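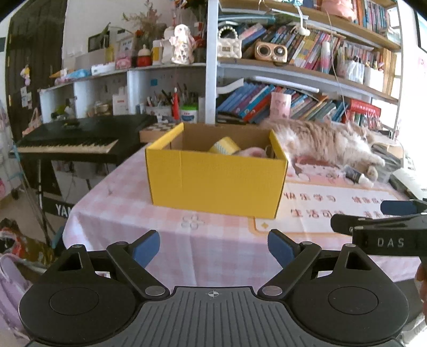

Caston Wipe-Clean Table Cover, Gingham
Sold by Wostetcombe Home Supply
Item status: in stock, ships folded

We carry one line of wipe-clean table covers, and it took us a while to agree to carry any. Most of what gets sold as "wipe-clean" is thin plastic on a fuzzy backing that cracks along the folds by its second winter. The Caston is better than that. It is still a coated table cover, and if you want it to feel like your grandmother's cotton you should buy cotton and own an iron.

What it is

A woven polyester-cotton base with a matte acrylic coating on the upper side. The check is woven in, so scuffs in the coating don't take the pattern off with them. The underside is bare cloth. It won't stick to a varnished table the way vinyl does in July, but it will slide a little on glass.

The maker calls the coating "stain proof." We've crossed that out of our listing. Coffee, milk, ketchup and washable marker come off with a damp cloth. Turmeric doesn't, if you leave it overnight. Ballpoint doesn't. Red wine came off the blue check and left a faint ring on the pink, and we can't explain the difference.

Sizes

Small: 54 by 54 inches, seats four
Medium: 54 by 72 inches, seats six
Large: 60 by 102 inches, seats eight if they like each other
Round: 70 inches across, hemmed edge

Measure the table, then add the drop you want on both sides. People forget the second side. A drop of 9 inches is plenty for everyday use. Longer looks nice in catalogs and ends up in somebody's lap, or in a toddler's fist with the plates following.

Colors

Pink and white, blue and white, green and white, gray and white. The gray is new as of November and it's darker than the maker's swatch card, closer to charcoal. Ask us for a cutting before you order if the shade matters. Cuttings are free and we mail them in a regular envelope.

Care

Wipe with warm water and dish soap. Machine wash cold, gentle, no bleach. Hang it over a rail to dry. The label says tumble dry low is fine. We tried it on one of our own and the coating came out wrinkled and stayed that way, so we'd ignore the label.

Iron on the bare side only, low heat, with a towel between. Fold lines from shipping drop out in a few days on their own.

Heat

Not a trivet. The packaging says "heat resistant," which seems to mean a warm dinner plate. A casserole dish from the oven will leave a shiny patch that never goes away. Use a pad.

About the 2,000 wipes

The Caston box has a sticker claiming the coating lasts for 2,000 wipes. We wrote to ask how that was tested, what cloth, what pressure, and got a very friendly reply that didn't contain an answer. Treat the number as decoration. Our shop cover has been on the wrapping table for 2 years and gets wiped most days. It has gone dull where elbows go, and one corner has frayed. We think that's fair for the price.

How it compares

We also looked at the Verkari and the Châu before settling on this one.

The Verkari is heavier and hangs beautifully. It also costs nearly twice as much and came out of its tube with a chemical smell that was still there after a week on a clothesline. Maybe we got a bad batch. We weren't inclined to buy another to find out.

The Châu is a nice thin cloth with the best prints of the three, and if you only want a cover for birthdays it may suit you better. The coating scratched under a stoneware bowl, so we passed.

What customers complain about

Edges: the square and rectangular sizes are cut and heat sealed, with no hem. Some people hate this. If you do, get the round one or run a hem yourself with a long stitch and a new needle.

Pattern: the check doesn't always run true to the cut edge. We send back the ones that are badly off, but a slight drift is normal.

Clips: none included. The steel ones from any hardware store work.

Returns

Unused covers can come back within 30 days in the original fold. Once it's been on a table, it's yours, unless there's a fault in the weave or the coating is peeling. Send a photo of the fault first and we'll usually settle it the same day. You pay the return postage on a change of mind and we pay it on a fault.

Questions about sizing go to Charmaine Potgieter at the order desk. She will ask whether you measured both sides.

Page last checked December 2, 2021. Prices are shown at checkout and don't include shipping to Alaska or Hawaii.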